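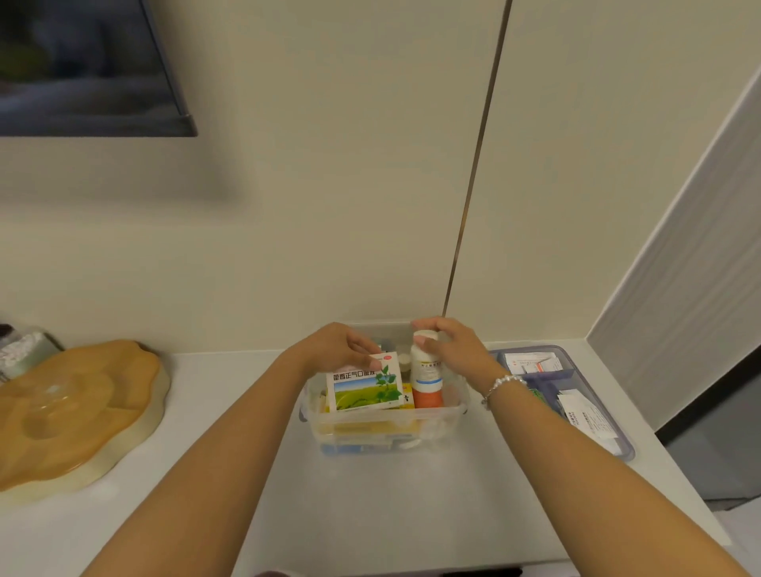 Two Arms on a Student Budget: Equipment Plan for the Medicine Box Project

Final report, Home Automation Studio, Jerkholm campus
Submitted 2021-11-27

Okay so, our assignment was to pick one chore from a regular home, work out what a robot would need in order to do it, and then plan the purchase like we were really going to place the order. My chore is sorting the family medicine box. You pull everything out, you decide what goes back, you put it back so a person can find it. I liked it right away since it sounds tiny and then you start writing down what the hardware has to do and the list keeps growing.

The studio gave me a ceiling of $2,726, which is what was left in the equipment line after the other groups had ordered. Odd number, I know. It has to cover the arm or arms, whatever goes on the end of them, cameras, a mount, cables, shipping, all of it. A computer I can borrow from the lab, so that one's free to me.

My first idea was one nice arm. Altex sells a single one that I had basically already picked out in my head before the project even started (good reach, quiet, has a real manual). Then I looked at how people go at a box like this with their own hands. One hand has a flat carton, the other has a little plastic bottle, and both are up over the box at the same time. A carton wants a wide, flat pinch. A bottle wants something that closes around it without shooting it across the counter. I could make one arm take turns, and I wrote out a whole sequence for that, but it needs a clear parking spot for every item it isn't holding and the counter fills up fast. There are trays on it already!

So the plan changed to two cheap arms instead of one good arm, and that decision ate most of my semester.

What the job asks for

I split the chore into moves and then shopped for the moves. It kept me from falling in love with spec sheets.

Lift a carton out of a packed box. The cartons lean on each other and the walls of the box are clear, so the fingers have to be thin enough to slide between things. Wide foam fingers are out. I was sad about that, they were cheap.

Hold a bottle by its body so the label can be read by a camera. This means a wrist that rolls. Some of the bargain arms skip the wrist roll and I crossed those off.

Set things in a divided tray. Paper leaflets and floppy packets go in there too, and I'm not confident about paper. More on that further down.

Deal with cloth. I had left this one out of my first draft completely. I was thinking hard plastic and cardboard, nothing soft, and then there's a folded cloth in the middle of everything.
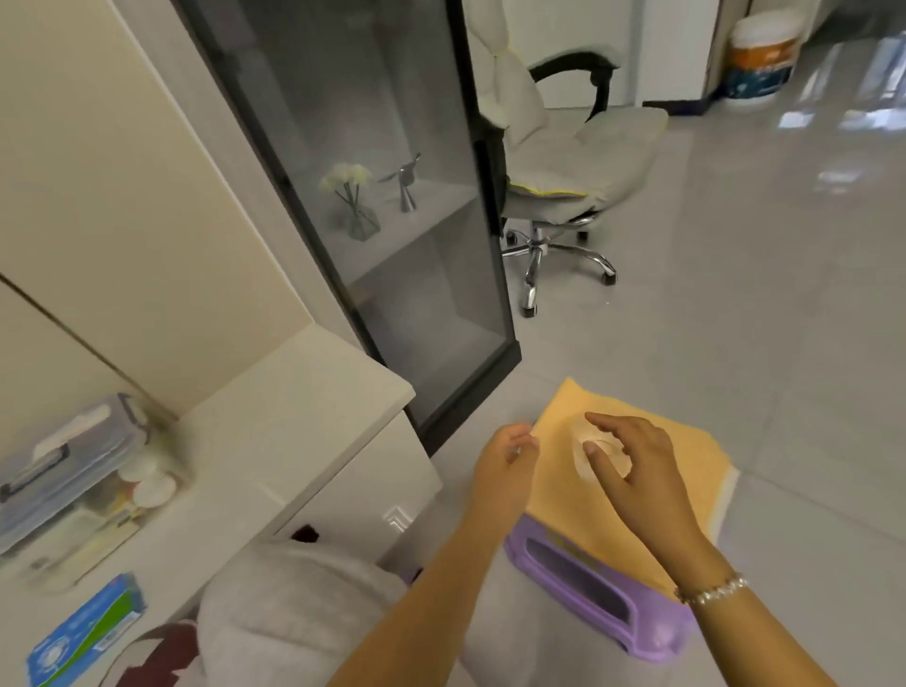 Marisol Takeda

Cloth is its own budget problem. An orange-yellow folded cloth on top of a purple plastic thing, with a small clear round item sitting on the cloth, is about the worst setup I could have drawn for myself. The clear item is hard for a depth camera to see. The cloth moves if you press it off center. A person just puts one finger down, keeps the other hand at the edge, and gets on with it, and copying that takes force sensing in at least one wrist. Force sensors cost more than the arms I was looking at. I checked twice.

It's also down low over the floor, and the counter is up high. I had planned a fixed mount clamped to the counter edge. If the robot has to work at both heights, then a clamp isn't enough and I need a stand that goes up and down, or I narrow the project to the counter only. I narrowed the project. The cloth step goes into a "later" column with the lifting stand, and I'm at peace with it (mostly).

While I'm on the subject of floors: big glossy tiles bounce a lot of light around, and I now have a line in the budget for a polarizing filter that I never would have thought of in April when I wrote the proposal.

Shopping around

I asked three sellers for quotes. My notes are messy, so this is the cleaned-up version.

Altex came back fast and very politely told me that two of their arms would not fit my ceiling under any arrangement, student pricing included. They offered a one-arm kit with a second controller thrown in. Nice of them, no use to me. I'm keeping the quote in the appendix in case the studio gets more money.

Niskanen makes a smaller arm that is sold in matched pairs, left and right, already mirrored. Reach is 32 inches, which covers the box and the divided tray beside it and still gets to the front of the counter. Wrist roll, yes. Thin fingers, sold separately, of course. The thing I like best is that both arms run off one controller, so I don't have to write the part where they agree not to hit each other from scratch. The thing I like least is the payload. A full bottle is okay. A full storage box is not, so the robot can hold the box steady but it can't carry it anywhere. I decided that's fine.

Faltthorpe sells used lab gear. They had a pair of older arms at a really tempting price and I spent an entire weekend building a budget around them. Then I asked about spare gears, and there are none, they'd be selling me the last of the line. If one gearbox goes, the project is over. I moved my Faltthorpe money to cameras instead. A used camera either works on the bench or it doesn't, and they take returns.

Where the cameras go

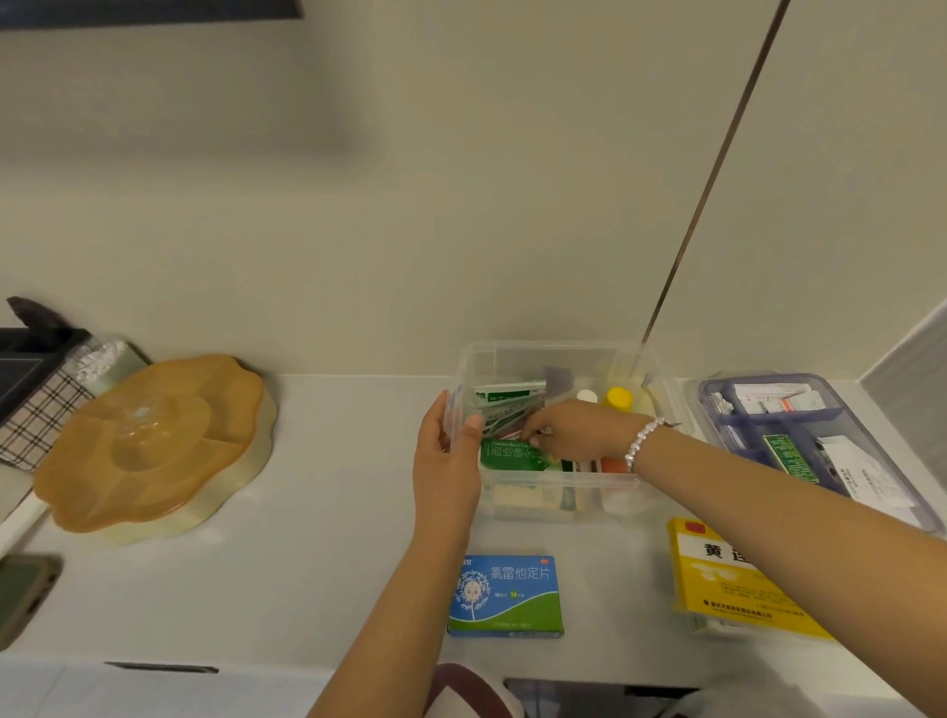 Reading time left: 2 min

I want one camera up high in the spot where a person's eyes would be, looking down at both hands. It's a great view for tracking the fingers, and it's a crummy view for anything standing behind a hand or forearm. When the left hand is gripping the side of the clear box and the right one is down in it pinching something, the right forearm runs straight across the yellow carton on the counter. The software would lose that carton for as long as the arm stays there. So the plan has a second, cheaper camera off to the side, low, looking through the wall of the box.

Labels matter too. In this set most of the printing is Chinese, with a bit of English on the green cetirizine carton, so the text reader has to handle both. That's software and it costs me nothing in this budget, but it pushes the resolution up, and resolution costs money. I went one step up from the camera I first wrote down.

That left-hand grip also settled an argument I was having with myself over whether the two arms need the same fingers. They don't! The left one mostly braces and holds, so it gets the plain rubber-faced pair that ships with the kit. The right one gets the thin ones. Buying a single thin set instead of a set for each arm is what brought my total back under the ceiling.

The money

The Niskanen pair takes by far the biggest bite, then the two cameras, then the thin fingers, then the clamp mount, then a pile of little stuff (filter, cables, a power strip with a switch I can reach). I held back nearly 20 percent of the ceiling for shipping and breakage. My instructor's comment on the draft was that this is high. I'm leaving it high. The fingers are the part that will get jammed into cardboard all day and I expect to bend some.

Order of purchase, in case whoever picks this up gets the money in pieces: arms first, then the overhead camera, then the mount. You can get a lot done with the fingers from the kit. The side camera can wait until the software is losing things behind the forearm often enough to bother you.

Things I'm not sure about

Paper. The folded leaflets are light and they slide, and I have no test data on thin fingers with loose paper. Might need a little suction cup, which isn't in the budget.

Clear plastic. I'm trusting the side camera to see through the box wall and I've only tried that with a lunch container from home.

The counter depth. I measured mine. Other people's counters are different and the clamp only opens so far, so check yours before you order the mount.

Quotes and the full spreadsheet are in the appendix folder on the studio drive. The Niskanen quote expires at the end of the term.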